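Peltia Hand Steamer, Model Clinden

Steams clothes, curtains and table cloths without an ironing board
Item number 697
In stock, ships from our Rivadeneira warehouse

The Clinden is a small steamer for people who have more cloth than time. It was made first for shirts and dresses, but many of our customers bought it for curtains, and for this reason the new version has a wider head and a longer cord. You fill the tank, wait until the light becomes green, and press the trigger. There is no temperature wheel to set. For most cotton, linen and polyester the one setting is enough.

Please do not use it on leather, suede, velvet or anything with glued decoration. With silk, steam from the inside of the garment and keep the head a little away from the cloth.
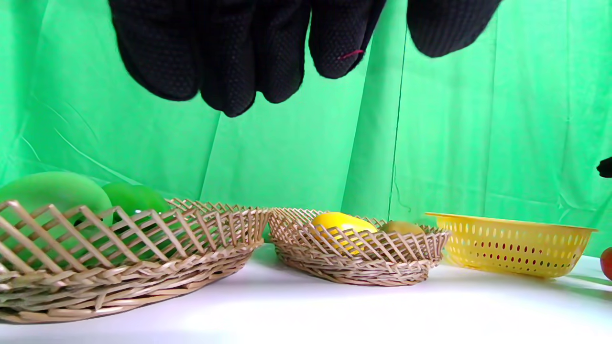 Holding the cloth tight with the free hand is half of the work, and slippery fabrics make this tiring after some time. A glove helps with it. We like a black knit one with a fine pattern of small raised dots on the fingers, because the dots hold the cloth when you pull it down. Please understand that such a glove is for grip only - steam goes through knit very easily. Keep the hand to the side of the head and never in front of it. Gloves are not included with the steamer.

What is in the box
Steamer with fixed cord, 77 inches
Water tank, already mounted
2 brush heads, one soft and one for heavy cloth
Measuring cup
Door hook
Cotton bag for storage

The tank gives some 6 minutes of steam, which is normally enough for one shirt and one pair of pants. For a full curtain you will need to refill. Let the steamer cool and unplug it before you open the tank. If the water in your area is hard, mix it half and half with distilled water. Do not add perfume, starch or vinegar to the tank, also not in small amounts.

Table cloths can be steamed when they already lie on the table, if the table surface can stand heat and moisture. Take food away first. For varnished wood we recommend to hang the cloth on a rail and do it there.

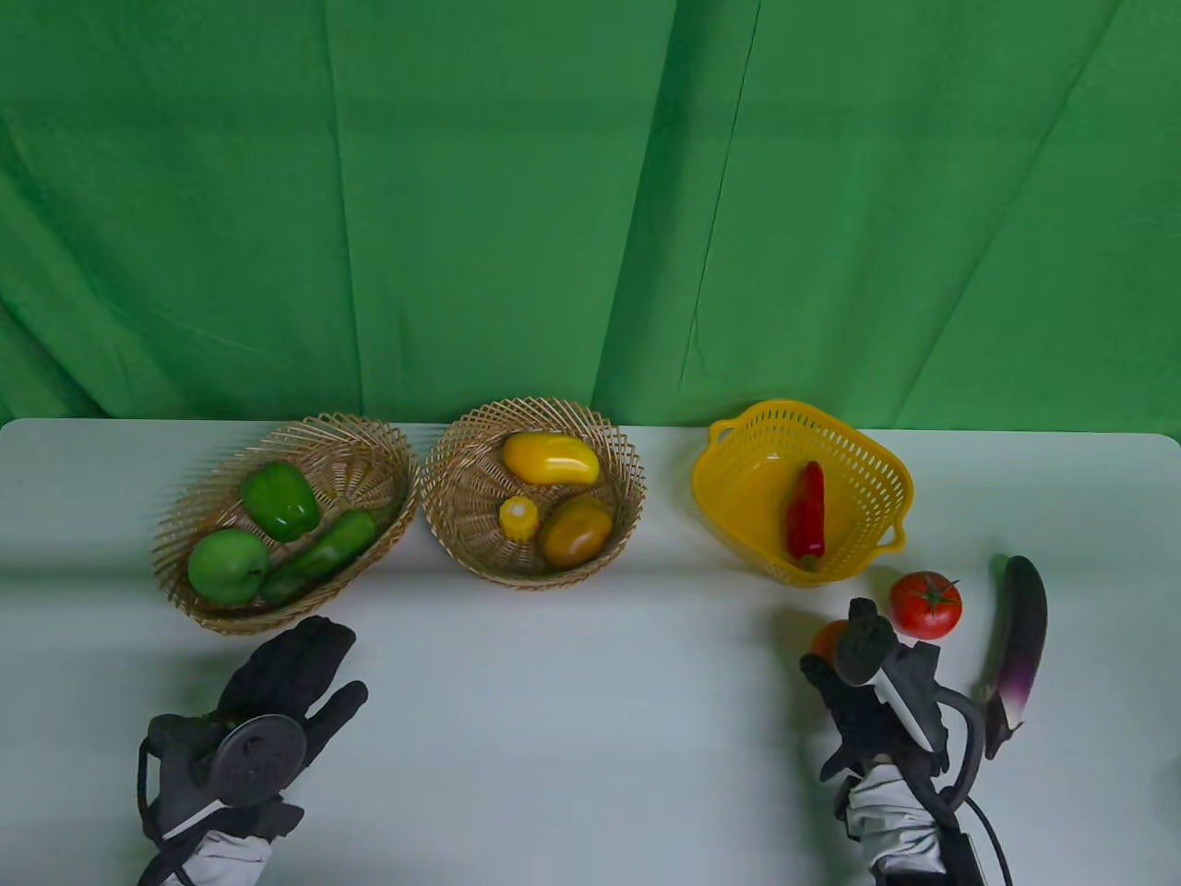
Steaming curtains and other long cloth

Leave the curtain on its rail. Its own weight does a good part of the job, and you do not need to carry it anywhere. Start at the top and go down slowly, with the heavy cloth brush touching the fabric only lightly. A wide green cloth hanging in loose vertical folds is a typical case: open the folds one after the other, and let each part dry before you go to the next. 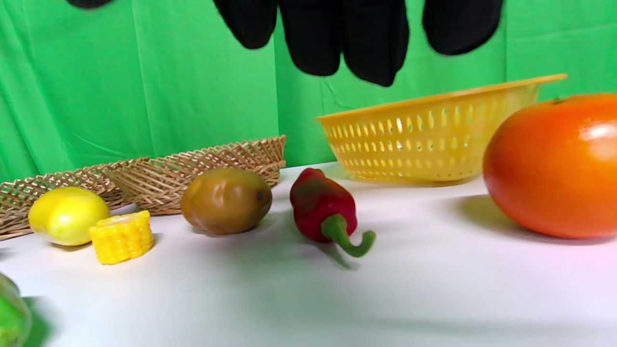

Thin fabrics answer quickly to steam, and thick ones need a second pass from the back side. Deep lines from packing are the most stubborn. Soft creases, like those on the green cloth, are the easier kind. If there is a vertical seam or a pleat, steam along it in the direction of the thread and do not press on it, or it can become wavy.

Care and guarantee

Empty the tank after each use. Once per month, wipe the head with a damp cloth when it is cold. The brushes can be washed by hand.

The guarantee is 2 years and covers the heater, the pump and the trigger. It does not cover lime damage. Replacement brushes and tanks fit also the older Palance model and can be ordered on the spare parts page.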